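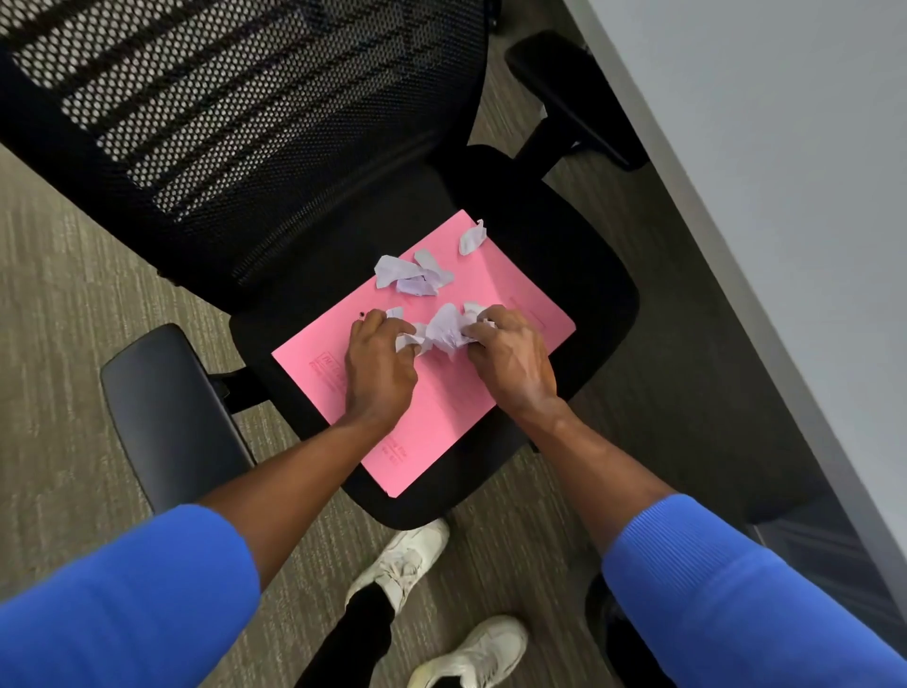

About Wastari

Wastari is a small company from Lowther. We record everyday handwork and prepare it as training material for teams who build robots with two hands.

We started in September with one desk and a list of 100 simple tasks. Today the list has 600: folding, sorting, tidying up, handling torn and crumpled paper. Soft and thin things are still difficult for a gripper, so we give them much of our time.

Our main service is called Dastix. You tell us the task, and our people do it by hand in normal offices and homes. Every recording is checked by a second person before you receive it – also the short ones.

For smaller teams we offer Clorel, a starter set with eight tasks of your choice. Please write to us and we will answer with a price.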